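Aasen Bench Cell
Two-arm tabletop workcell, kit for home and shared workshops

Overview | What is included | Build notes | Care | Ordering

The Aasen is a small enclosure with two robot arms, made for people who build at home or in a workshop which they share with others. It started as a bench project at Trovonach, where Borghild Engebretsen and Jabari Kariuki wanted a cell that can stand next to normal work and does not need its own room. We now sell the same design as a kit. You need a hex key set, a square, and one free weekend. A second person is a great help when you lift the top into the frame.

The frame is silver aluminum extrusion, closed by pale lavender-gray walls on the left, back and right side. The front stays open, and the arms are mounted there, on one common rail. 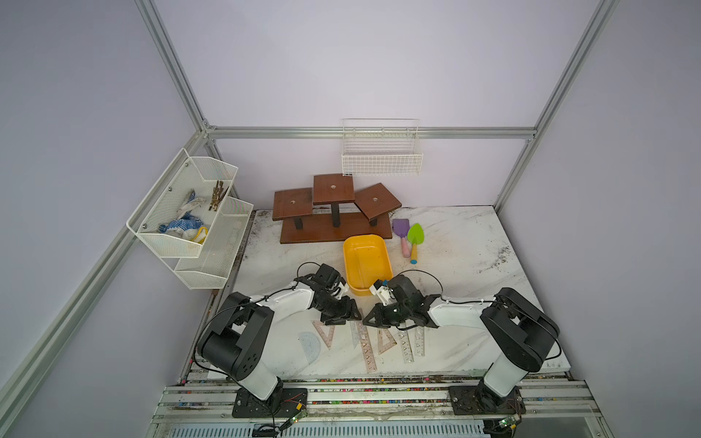 Please tighten the rail only after both arm plates are in position. In our first build we did it the opposite way and had to open everything again. The plates can slide, so you are free to choose the distance between the bases. Move them closer if you mostly work with small parts and both grippers must meet in the middle. Leave more space if you want to put a tray or a tub between them.

What is included

Frame profiles and corner brackets
Three wall panels
Tabletop, white with gray marble pattern
Front rail with two mounting plates
Two arms with grippers
Two control boards with cables
Wire mesh baskets for the walls
Printed manual, 35 pages

Trays, tubs and hand tools are not part of the kit. We think that everybody has such things in a drawer already, and cheap school supplies are very good for practice. Flat clear plastic is harder to pick than most people expect. Our advice is to put it first in something with a rim and a strong color, so you can see the edges better.

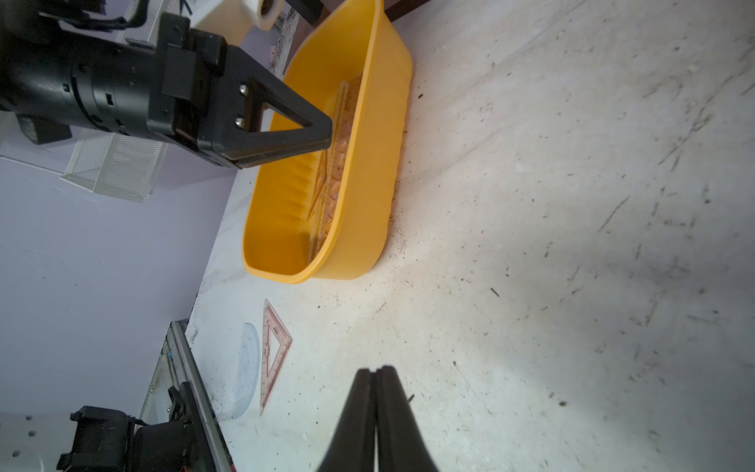
Gripper above a clear ruler in the yellow tub.

Cameras

Every arm has a place for a small camera near the gripper, and a fixed one can be clamped to the frame. The wrist cameras are worth the extra cable. From the fixed camera you understand the whole table, but for the last centimeters before a grip you want to see your own fingertips. Leave a loose loop of cable at the wrist, because a tight one will pull when the joint turns to its end position. 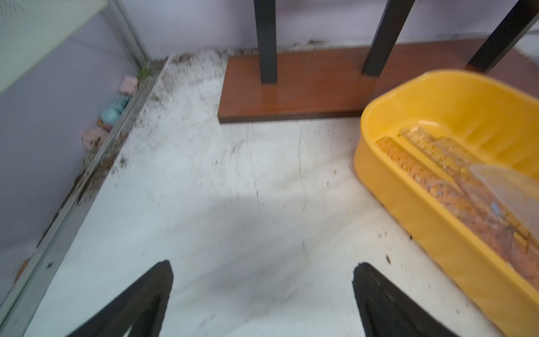
Cleaning is the subject we get most letters about, so we write it here openly. A workcell that is used for garden and workshop tasks becomes dirty, and the walls keep the dirt inside. You will find it first in the places where a cloth does not reach easily: the brown specks collect along the foot of the back wall and on the side rail, while the middle of the floor has only a few. Use a soft brush along the rail and then a vacuum cleaner with a narrow nozzle. Do not use compressed air, it blows the grains into the joints. Inês Sampaio from our support brushes her own cell every evening before she switches off, and she has changed only one bearing until now.

Specifications

Arms: 2, mirrored
Mounting: common front rail, adjustable
Fasteners: M4 for panels, M8 for feet
Assembly: 3 evenings for one person
Software: Brillgate, installed by the user

Notes from a shared workshop

Agnes Bråten and Solveig Viklund built their Aasen at the Onum workshop in November. They asked us to pass on two things. First, agree who has the right to change the calibration, and write the values on paper near the cell. Second, use the wall baskets for gloves and small pieces, so the table is free when the next person comes.
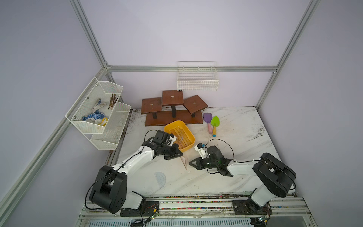
If you move the cell to another bench, check the height of both arms again before you start a program. Even a small twist in the frame changes where the fingers touch the table. The manual has a simple test for this on page 8, with a sheet of paper under each fingertip.

Ordering

The kit is packed in 4 boxes. Wall panels and front rail can also be ordered separately as spare parts. Write to us before ordering if your bench is not deep enough, we can cut the side profiles shorter for you.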